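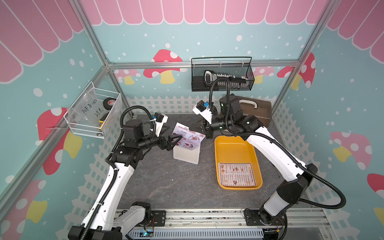

Which of the two grippers would you buy again? The Kukent, says the engineer who ran the comparison at Grewal, though she took a good long while to get round to saying so.

"I was ever so fond of the Stada at first," she told me over a pot of tea in July. "It's quick, and it's lovely on boxes. But give it a thin card lying flat and it fusses and fusses, bless it." Over 3384 attempts the Kukent dropped 71, and she'd like another 3000 with the Zilleck controller before ordering.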